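# Teaching a planner to change its mind

Leen Hamdan has been working on motion software at Draltano for long enough that she talks about planners the way other people talk about old cars, with a lot of affection and a fair number of complaints. When I called her one morning in September she had already been at the logs for an hour, coffee going cold beside her, and she was glad of an excuse to stop.

The project is called Bedance, and it's the layer that sits between what the arm's camera sees and what the arm does next. "People imagine one big plan," she told me. "You look, you think, you go. We used to do that too, and it was lovely right up until somebody nudged the table." Bedance looks again 5 times a second and asks, each time, whether the path it's on still makes sense. If it doesn't, the old path gets thrown out and a new one has to be ready within 200 milliseconds, or the arm slows to a stop and waits.

Most of the testing is done with toys and dishes, and Leen is very fond of them. Soft things are hard on perception, she says, as a plush toy has no clean outline to hold on to, and a cup brings troubles of its own with that handle sticking out to one side.

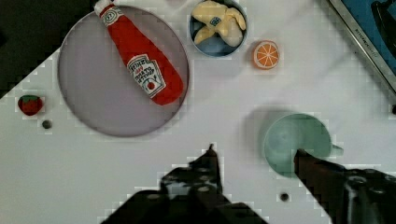
*The wrist camera's view, with one fingertip over the teal cup and the plush ketchup bottle lying across its plate.*

"The fingers were a headache for ages," she said, laughing. Her colleague Karim Karaki wrote the mask that tells the software which pixels belong to the gripper, and before he did, the planner would now and then try to steer around its own hand! "It was so polite about it. It would back away from itself, very slowly, and we'd all sit there watching."

Shadows came next. The early depth filter read a soft gray shadow as a low bump, and Kha Nghiêm spent most of a summer going through 174 saved runs, marking every place where that had happened. Leen still keeps the spreadsheet open (she showed me, scrolling happily for quite a while) and uses it whenever the filter changes.

I asked what she'd do differently. She thought for a bit, then said she would have written the replay tool first. It lets anyone on the team step through a run and see which candidate paths were rejected, and why. "We argued for six weeks about a bug that the replay tool showed us in one afternoon. Karim won't let me forget it, and he shouldn't."

The next release adds a way to carry a grasp choice over from one plan to the next, so the arm doesn't dither between a rim and a handle. Leen was planning to start on the tests for it after lunch.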